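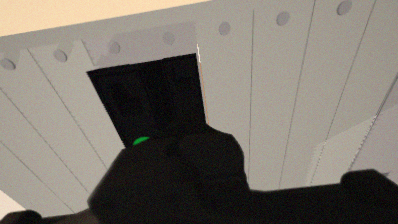
The permit for the bear expired on Sunday at midnight, and Marit Kvam had the renewal form open in one window and the old inspection report in the other. The form was 18 pages. Page four asked for the area of the primary enclosure in square feet. The report said 992.

The new rule required 1,000.

She read the rule again. It applied to any single adult bear held by an exhibitor, and it took effect in May. Floor area was to be measured from the inside face of the barrier. Pools counted if the animal could climb out unassisted. Dens did not count. Platforms did not count. There was no rounding.

The exhibitor was a roadside restaurant called Mesero, on the state highway north of Lucero. The bear was a female named Clesto. She had been there longer than the current owner, who had bought the building, the fryers, the sign and the animal in one contract, with the animal listed on the equipment schedule between an ice machine and a floor safe.

Marit called him at ten past four.

"You're eight square feet short," she said.

"I can move the fence."

"Which side?"

"Parking lot side. I've got the posts already."

"When would you move it?"

"Tonight, if that's what you need."

She wrote down the time of the call and the words "posts on site." If he moved the fence one foot along its short side, he would gain enough. He would need a day's labor and a second inspection, and she would be the one to hold the tape. Then the permit would run for another three years.

The transfer file was in the same cabinet as the permit file. A sanctuary called Tradura had offered a place for the bear the previous fall. The letter gave the size of the habitat in acres and the name of the vet who would ride with the truck. Tradura would pay for the crate. The offer was open as long as the space was. Someone had stamped the letter as received and had not sent it on.

"There's another option," she said. "You can surrender her. No fine, and no finding on your record. They cover the transport."

"Who does?"

She told him. He was quiet, and she could hear a dishwasher running through its cycle.

"People come in for her," he said. "They ask for the window tables."

"How many window tables do you have?"

"Four."

She wrote that down too, although the form had no field for it.

"What does she do when it's closed?" Marit asked.

"Walks. She goes along the lot side and back. Almost 60 feet of it. There's no grass on that part."

"You'd be moving that side."

"Yes."

"She'd have one more foot."

The dishwasher stopped. He asked her to send both forms, the renewal and the surrender, and she said she would. She attached them to one message, along with the letter from Tradura, and sent it at 4:26. Then she entered the case as pending and printed the old report for the file.

His answer came a little before six. He had signed one of the forms and left the date blank. He wanted to know whether a bear could be fed the morning of a long drive.

She looked up the number for the vet.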